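Safety and legal help for reporters: frequently asked questions

The Utum Desk answers calls from journalists who have been detained, threatened or stopped from working. These are the questions we get most often.

Who can use the desk?
Anyone who gathers or produces news, on staff or freelance. That includes photographers, fixers, translators and drivers working with a news team. You do not need a press card, but we will ask to see published work or a letter from an editor.

Does it cost anything?
The first call and up to two hours of legal advice are free. If your case needs a court lawyer, we can apply for a grant from the Dantas Fund on your behalf. The fund decides within 26 working hours in urgent cases.

What should I do if a colleague is arrested?
Write down the time, the place, who made the arrest and what was said. Ring us before posting anything online. Some families prefer to keep a case quiet in the first days, and we follow their wishes.

Will you publish my name?
Only with your written consent, or your next of kin's if you cannot be reached. You can withdraw consent later. We will take our own pages down, but we cannot make other outlets do the same.

Can you get me out of the country?
No. We can put you in touch with groups that arrange temporary relocation, and we can write a supporting letter. Letters take up to 25 days.

Do you help with defamation claims?
Yes, if the claim is about published reporting. Send us the article, the claimant's letter and any deadline you have been given. Please don't reply to the claimant first.

How do I send documents safely?
Use the Vodard upload page, which is linked from your case email. Files are deleted when the case closes unless you ask us to keep them. Ordinary email is fine for general questions.

Do you run training?
The two-day safety course is held at our Arkuleck office and has 20 places. It covers checkpoints, crowds, digital security and basic first aid. Freelances pay nothing, and staff are charged to their employer.

What do I need to bring on the course?
Your usual work bag and phone, and a small personal first aid kit. A kit list is sent out with your booking.

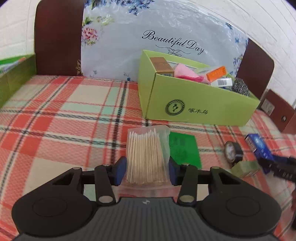 Cotton swabs in a clear packet.

Can I cancel my place?
Yes, by noon on the Wednesday before the course. After that we may not be able to fill it from the waiting list.

When is the phone line open?
Every day from 7 am to 10 pm. Outside those hours, leave a message with a number we can call back on. The line stays open through December, but grant decisions may take longer.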